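Tissue by tissue: the dispensing bench at Lilleck

April 15, 2025

2 comments | 19 shares

Tsz-kin Tsang keeps the offcuts. On the shelf behind his desk at Lilleck, the packaging test house in Flurbridge, there are trays of perforated film, slit cartons and flattened soft packs, each labelled with a batch code and the force at which the first sheet came out.

Tsang has run the dispensing work for the past six years. His subject is the opening in a tissue pack: its length, its shape, and what the top sheet does on the way through it. Clients send him packs before a production run is signed off, and he sends back a table of figures and, usually, a recommendation about the slit.

"People think of the tissue as the product," he says. "From our side the product is the aperture. The sheet is a standard item. The opening decides whether you get one sheet, two sheets, or half of one."
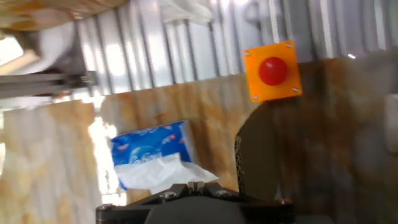 Blue tissue pack with the top sheet drawn out through the opening, Lilleck.

The current round of work was commissioned by Kwan, a contract packer, and covers 308 packs in two opening lengths. The shorter measures 92 mm. Tsang says the longer one was requested by the sales side, who felt it looked more generous on the shelf.

"A longer slit lowers the initial force, that's true. You also lose retention. The second sheet has less film holding it up, so it slumps back into the pack and the customer has to fish for it with a finger. We record that as a fallback."

A fallback is one of four outcomes on the record sheet. The others are a clean single, a double and a tear. Tsang doesn't grade beyond that. He tried a seven-point scale in his first year and dropped it when two operators working from the same notes couldn't agree on what counted as a partial tear.

The fold matters nearly as much as the opening. In an interfolded stack each sheet is tucked into the one beneath, and the overlap determines how far the next sheet is lifted before it lets go. Too little overlap and it stays down. Too much and a second sheet follows the first out. Tsang specifies the overlap in millimetres and checks it by opening every tenth pack along the glue line with a scalpel.

Humidity is the variable he spends most of his time on. Packs are conditioned before testing, and any that have sat out over lunch go back in the cabinet. "Dry tissue is stiffer and it sheds more lint. The lint gets into the slit and your friction figure wanders. In August we threw out a full set because the cabinet seal had gone. That was 600 pulls." 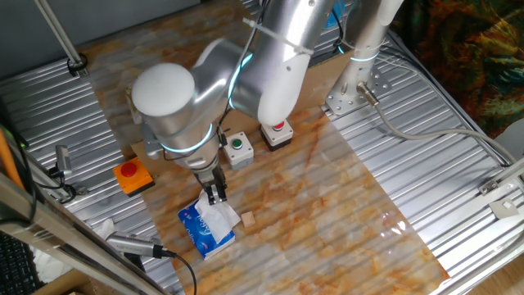 The angle of the pack is another matter on which he and his clients sometimes differ. Most specifications assume a vertical pull from a pack sitting square to the user. Tsang regards that as a poor model of a kitchen bench or a car console, where the pack has been shoved to one side and the sheet is dragged out across the edge of the opening.

"Off-axis, the corner of the slit takes the load. If there's no radius on that corner, the film starts to run. You might not see it on the first sheet. By the nineteenth or twentieth the opening has changed shape and you're testing a different pack."

His preferred remedy is a small rounded relief at each end of the slit, cut with the same die. It adds nothing to the cycle time, he says, although the die itself costs more to sharpen. Prurnov, which supplies the film, has asked for the relief to be moved a little further from the seal, and the revised drawing is with Kwan for comment.

Asked whether he notices these things at home, Tsang says he buys whatever is on special. He does cut the ends of the slit round with nail scissors.

Results for the longer opening are due once the remaining packs have been conditioned. The shorter opening has been reported already, with a note on lint.

Recent items
Glue line failures in folding cartons: a short guide
Kwan adds second shift at Flurbridge
What a conditioning cabinet does to your sample
Prurnov revises film gauge tolerances
Letters: perforations that won't tear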